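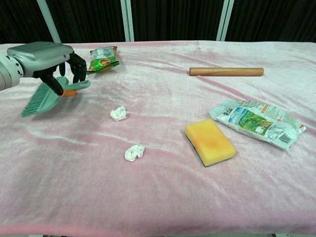 The crumbs are never what stops me, one customer in Trodetport wrote to us in April, it's all the other stuff that has to come off the table before I can get to them.

That note and others like it led Pradoven to put together Clear Table, a free printed guide and a series of short in-store sessions on tidying the table people use for everything. The guide is available starting June 24, 2022, at both Pradoven housewares stores, in Trodetport and Stoltia.

Customers told store staff that the kitchen or living room table is where they snack, bake, do homework and open the mail. By evening it holds a mix of things that each need to go somewhere different. A rolling pin belongs in a drawer. Chip bags and candy wrappers belong in the trash, and so do used tissues. Whatever is left gets brushed up.

The Clear Table guide is 38 pages long and puts the work in order. Trash goes first, starting with the large bags, which can hold the smaller wrappers and tissues on the way to the can. Tools and dishes go next. Brushing comes last, when there is nothing left to work around. Each page covers one kind of table or one kind of mess, including flour, glitter, pencil shavings and pet hair.

A good part of the guide deals with cloth-covered tables, which drew more questions than any other subject. Velvet and other plush covers are popular with customers who like a softer look, but a wet sponge can leave a mark on them, and crumbs tend to settle into the creases. For these the guide recommends a dry hand brush with a small scoop, used in short strokes in the direction of the nap. Readers are told to smooth the cloth flat by hand before they start and to check the care label before using any water. Foil snack bags should be lifted off and not slid, so that the crumbs inside stay inside.

The guide also has a section on storing a brush and scoop. Pradoven suggests a hook or a shelf near the table – a brush kept under the sink behind the detergent does not get used much. Bristles should be shaken out over the trash after each use and washed now and then in lukewarm water with a little dish soap, then left to dry with no weight on them.

The in-store sessions will run in the Valente Room, on the upper floor of the Trodetport store. There are 4 sessions on the schedule, and each one lasts 2 hours. Tables will be set up with different coverings, among them bare wood, oilcloth and plush fabric, and visitors can try brushes on each. They are welcome to bring a tablecloth from home and ask about it. Children may attend with an adult.

The sessions are free, but space is limited and visitors are asked to sign up at the service desk. Session times are posted at the store entrance. The Stoltia store will not hold sessions this summer but will have the guide and a table where customers can try out brushes during regular hours.

Customers who took part in planning the guide asked for large type and a binding that lies flat, and both requests were followed. The last pages are left blank for notes. One reader of an early copy asked for a page on candle wax. It was added after the section on syrup.

Pradoven sells kitchen tools, table linens and cleaning supplies. Copies of Clear Table can be picked up at the register with or without a purchase, one per household while supplies last. Schools and libraries that would like more copies can ask at the service desk in either store.

Media contact: Pradoven press office, Trodetport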